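Início | Caderno da oficina | Talhas | Cabos | Contato

Caderno da oficina, Clondmont, janeiro

Hoje a talha Drelport finalmente ficou redonda! Troquei as duas roldanas do moitão e o ruído seco da descida sumiu. Subi a carga de ensaio até 30 cm do piso, segurei 90 segundos e o gancho não cedeu nada no relógio comparador. Repeti com a lança a 30 graus, mesma coisa. Que beleza de freio.
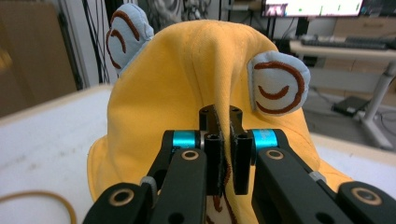
Chapéu amarelo com orelhas azul-claras, sobre a mesa branca.

As cintas da Nindau chegaram de manhã e gostei muito da costura do olhal, bem fechada. Falta gravar a plaqueta de cada uma antes de pendurar no quadro.

Para quem pegar o turno da tarde: o cabo do guincho Ionescu está com um arame partido perto do terminal. Ainda dentro do limite, mas marquei com fita e quero medir o diâmetro de novo. Se der tempo, testo o fim de curso com a graxa nova, estou curioso demais com isso.

Pedir: contrapinos, graxa, fita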